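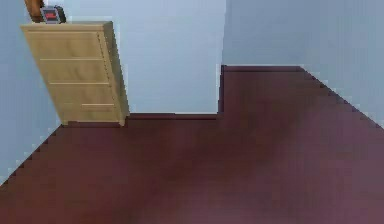
Pale wood dresser with a small dark alarm clock on top

I'd wanted to see Nomgate from above ever since a friend went on about it, so when the old Utulness cotton mill opened its new tower to visitors I got myself a ticket. November 4, 2023, drizzle, rotten shoes for it, and still one of the best mornings I've had in a city this year!

Our guide was Ghassan Mahasneh, who grew up in the lanes right behind the mill (he pointed out his old school, now a car park) and has plenty to say about what's gone up since. The lift takes you to floor 42 of 46, and you do the last bit on foot. My ears popped twice. From the top you get the whole muddle in one go – tin roofs, washing lines, the Orkier flyover, and then a wall of glass offices that weren't there when he was a boy.

Afterwards 11 of us squeezed down Nikolovski Street for fried bread and very sweet tea, and I liked that even more than the view. A tailor waved us in to look at his machines, a goat got into somebody's bag, and I bought a scarf I didn't need. Ghassan reckons the lanes have a few years left before the builders reach them. I hope he's wrong.
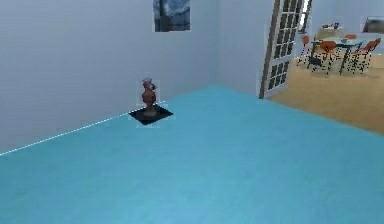
Can you do the tower and the lanes on one ticket?
The ticket covers both, and the whole visit takes 2 hours, with food in the lanes paid for separately.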